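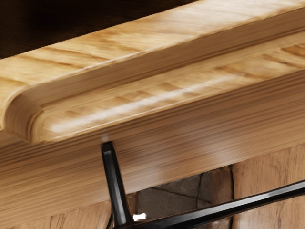
Home | Products | Care Guides | FAQ | Contact

Most questions we get at Herkent are about oiling and repairing solid wood tops, so the answers are collected on this page. They apply to counters, desks and shelves. If your top has streaky grain running the length of the board and a rounded bullnose front, oil it in the direction of the streaks and finish with the rounded edge, wiping off any drips that collect underneath. Last updated 02/12/2019.

How often should I oil a new top?

Once a week for the first month, then 2 times a year. October is a good time for one of those coats, before the heating goes on. A top next to a sink needs more.

Which oil do you recommend?

We ship every top with a can of Samonico hard wax oil. The 500 ml can is enough for a normal kitchen. Plain mineral oil is fine on a chopping surface but it will not stop water rings. Do not use olive oil or any other cooking oil. It goes sticky and starts to smell.

Can I put oil over old varnish?

No. The varnish has to come off first. Sand with 80 grit until the shine is gone, then 120, then 180. Vacuum between grits and wipe with a damp cloth.

How do I get rid of a black stain?

Black marks are usually from iron - a wet can or a cast iron pan left overnight. Oxalic acid crystals will lift most of them. Wear gloves, follow the directions on the tub and rinse well. Let the wood dry for two days before you oil it.

My cabinet doors rub after fitting a new top. Is that normal?

It happens when the weight settles the cabinet out of level. Check the feet first and adjust the hinges after that.
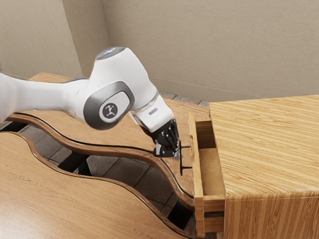 Do you cut tops to size?

Yes, at the Drornolley workshop. Send a drawing with all measurements in inches. We need 32 inches of clear access to deliver to an upstairs room. Questions about drawings go to Marjorie Entwistle, and delivery dates to Gervasio Aravena.

Can I return a cut top?

Only if it is faulty or we cut it wrong.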